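Chapter 4
Surface Pattern and the Repeat

In this chapter
What a repeat is and how it is measured
Straight match, drop match and mirrored repeats
Estimating rolls for a papered room
Pattern on floors, covers and other flat surfaces

When the Gullell mill in Tusumdale began selling printed wallpaper, its pattern book held 30 designs. Every one of them was built from a single block of artwork, printed again and again down the length of the roll. That block is called the repeat. Most of what a decorator has to plan for, from the number of rolls ordered to the place where the first strip is hung, depends on its size.

The vertical repeat is the distance from one point in the design to the next place where the same point appears, measured straight down the paper. A small sprig may repeat every few inches. A large floral can take two feet or more. The longer the repeat, the more paper is cut off and thrown away at the top and bottom of each strip.

In a straight match, the same part of the design meets the ceiling line on every strip. In a drop match, each strip is shifted down, usually by half the repeat, so that the motifs run on a diagonal. A mirrored repeat flips the artwork along a center line, and the eye quickly picks out that line as an axis. For this reason a mirrored floral should be centered on the wall people look at first, and the leftover widths should go into the corners.

Dark grounds need extra care. Pale paper edges show at the seams, and many hangers run a little matching chalk or paint along the edge before pasting. Section 4.3 covers this in detail.

Pattern does not stop at the wall. Stone veining has no repeat when it is natural, but printed stone patterns do. A book cover is also a surface design, planned for one viewing and never tiled, so its lettering can be large and its layout uneven.

Figures 4.1 and 4.2. A mirrored floral on a deep teal ground; brush lettering on a paperback cover, against gray marble veining.

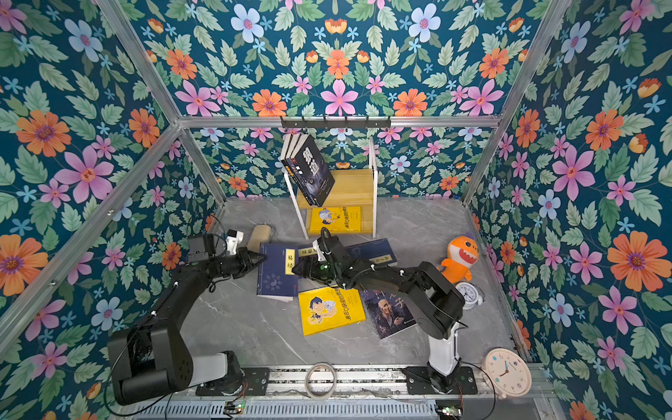
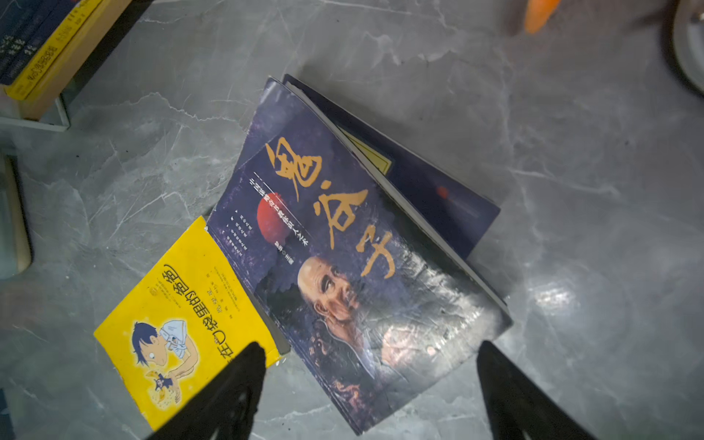
Cillian Phelan disagreed with the advice on centering. In his notes on the Dolan house he wrote that a mirrored floral should start from the door, "where a person first meets it," and that a centered axis makes a small room feel stiff. He hung 345 strips in that house by his own rule. Keep his objection in mind while working through Exercise 4.1, which asks you to plan the same wall both ways.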